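School toothbrushing scheme, Privonley: progress report to the Lebrun Fund
Prepared by Jacqueline Lecomte, Sunday, August 11, 2019

We have now signed up 568 children, against a target of 300. Before anyone orders champagne, a signed form is not a brushed tooth, and one school returned its entire bundle unsigned with a note saying "all fine here".

Daily brushing is running in every nursery class that agreed to it. Reception classes are patchier. Teachers tell us the two minutes are easy enough and the queue for the sink is the problem, so Solène Tessier has moved them to dry brushing at tables, spit into a paper towel, bin. It is not elegant. It does take less of the morning.

The fluoride varnish visits have slipped. Plamico delivered the varnish on time but sent the applicators to our old address, which we left in 2010, and the present occupants were slow to part with them. Twenty visits are rebooked for the autumn term and should be done by December.

Spending is under budget, mainly on travel, as Solène's car has been off the road and she has discovered the bus. We would like to move the difference to replacement brushes. Four-year-olds chew them.

Parent evenings: poorly attended, good biscuits.

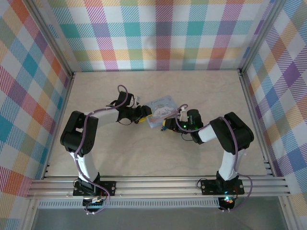

Two robot arms holding a pale blue card between them.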